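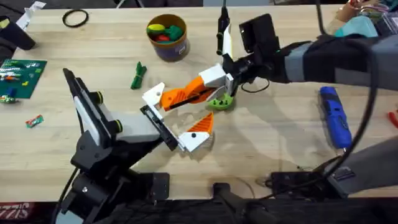 Fung-ping Tu
June 24, 2022

Right, the Zudon paper is finally up, and I promised several of you a thread in ordinary words, so put the kettle on. It's about getting two robot arms to pass small things to each other, and about what happens when you let the person teaching them make a mess of it.

Some background first. We teach our arms by demonstration. A person steers both arms through the job, we record everything the joints and cameras report, and a network learns to do what the person did. Very old idea, lots of good people working on it, I claim no credit for any of that.

The job in our case is a handover. Left arm picks up a small object, brings it to the middle, right arm takes it, left arm lets go. A toddler does this all day long with a biscuit. For two arms it is surprisingly miserable, and I have the notebooks to show for it!

The miserable bit is the moment when both grippers are holding the thing. If the left one lets go early, the object drops. If it lets go late, the two arms start a gentle tug-of-war, and then you hear the motors complain, and then I complain.

We use soft ribbed fingers, the orange ones, and they're lovely and forgiving when you're picking up something odd-shaped. They also bend. So the object moves a little in the grip just when you'd like it to stay put, and it never moves quite the same way again.

Now, the usual advice when you collect demonstrations is to keep them clean. If you fumble, throw that one away and go again. I gave this advice myself to everybody who sat down at the controls in Stullow, for ages, in quite a stern voice. I'd like to apologise to them.

Think about what clean recordings teach. They show the arms what to do when all is well. The robot then makes one small slip, finds itself somewhere no person ever took it, and has no idea what comes next. Often it carries on with the handover with nothing in its fingers, very politely.

People have known about this for years and there are good remedies. You can have a person stand by and step in when the robot goes wrong. It works nicely, but somebody has to sit there watching, and you need a half-trained robot before you can even begin. We wanted something you could do from the first morning.

So the method, which is almost embarrassingly simple to write down. Every session has 2 sorts of recording. The first sort is the plain handover, done as well as you can. The second sort starts with things already going wrong, and the person's job is to sort it out and carry on.

We call the second sort "rescues". The object is in the left gripper at a silly angle, or it's slipping, or the right arm has arrived too low and is pushing on the side of it. You begin recording there. You don't record how you got into trouble, only how you got out.

That last point matters more than anything else in the paper, so forgive me for going on about it. If you record the whole fumble from start to finish, the network quite happily learns to fumble. It's a very good pupil. It copies all of you, including your bad habits.

We did try the whole-fumble version, as a comparison, and it was worse than clean recordings alone. It learnt a beautiful little drop. You could almost recognise whose drop it was, too (mine, I'm afraid).

How do you get things into a mess fairly, though? If you pick the messes yourself, you pick the ones you know how to fix. We argued over this for most of May. In the end we let a small script nudge the arms by a random amount and then hand over control to the person, wherever that left them.

Some of the nudges did hardly anything. Some were dreadful. A few were hopeless, and we let people say so and skip them, and we kept a list of the skipped ones. The list is in the appendix and I think it's one of the more useful things we've written, so do have a look if you're planning something similar.

In total we had 2000 recordings for each recipe, the same number for clean only and for clean with rescues mixed in. Keeping the totals equal was important to me. It's very easy to make your method look clever by quietly giving it more to eat.

The objects were 7 small things of the sort that end up at the bottom of a toy box. The green spotty plastic toy is one of them, and by now it's practically a colleague. We chose them to be different from each other in shape and in how much they give when squeezed.

On to the result. The mixed recipe did better than clean only on 6 of the 7 objects. The improvement was biggest on the awkward shapes, where the grip shifts most, and smallest on the things that were easy to begin with. I'd hoped for that pattern but I hadn't dared to write it down in advance.

What I enjoyed more than the scores was watching the arms in the middle of a bad handover. The right arm comes in crooked, backs off a little, and tries again from a better side. The clean-only network hardly ever backs off. It just leans in, like somebody trying the same key in the wrong lock.

The one object that got worse was the rubber ring. With rescues in the mix, the arms became a bit nervous with it. They'd back off and come again, and back off again, when a person would have simply taken hold and got on with it.

My best guess is that a ring always looks slightly wrong to the cameras. It has a hole in the middle, it flops, there's no tidy pose for it to be in, so the network sees trouble where there is none. It's a guess, and the paper calls it one. If you have a better idea I'd love to hear it, really I would.

A word on where the rescues should go. We compared doing all of them at the end of a session with sprinkling them through. The networks came out much the same, but the people much preferred the sprinkling. A long run of nothing but messes is tiring and people start to get sloppy and cross.

On the subject of people – the ones teaching got better too. After a few sessions of rescues their plain handovers were smoother, and they stopped gripping so hard. That does muddy the comparison, so we went back and recorded fresh clean-only sets with the same practised hands. The mixed recipe still came out ahead.

I say this because a reader asked, very reasonably, whether we'd simply measured our own practice. For a rather cold afternoon I thought perhaps we had. It cost us extra weeks of recording to find out, and I'm glad we did it, though I wasn't especially gracious at the time.

Things we haven't shown, so that you don't go away thinking otherwise: anything heavy, anything fragile, anything wet, or any job longer than a single handover. We also only have the one pair of arms and one table, and I'd be very careful about assuming it all carries over to yours.

We also don't know the right share of rescues. We picked an even split because it was easy to explain to people at the controls. A smaller share might do just as well, and would save everybody some grumbling. This is the first thing I'd try if I were starting again, and we are in fact going to try it.

Several of you have asked about the Prikatitz recordings, the older set. They're all clean, so they can't be used for the comparison directly, but you can add rescues on top of them. We had a quick go and it looked encouraging. It isn't in the paper as we didn't do it carefully enough.

If you'd like to do this at home or in your own lab, my practical advice is to write the nudging script first, before you record anything at all. Make the nudges small, watch where the arms end up, and keep a hand near the stop button. Then make them larger bit by bit.

And label your recordings as you go! We had a sad stretch in the Huang building where rescues and plain ones were saved under the same name, and sorting them out meant sitting through every last one. I can now tell the two sorts apart from the first movement of the wrist, a skill with no other use that I've found.

Thank you to everybody who sat at the controls and put up with being told to be careful and then, later on, with being handed a disaster and told to fix it. You were very patient with me, and the paper is mostly your hands.

Do ask questions under any of these posts. I'm slow but I get to all of them, and if something in the method section doesn't make sense, please tell me which line, as there's still time to mend it before the next version. The script and the list of skipped messes go up as soon as I've tidied the comments in the code.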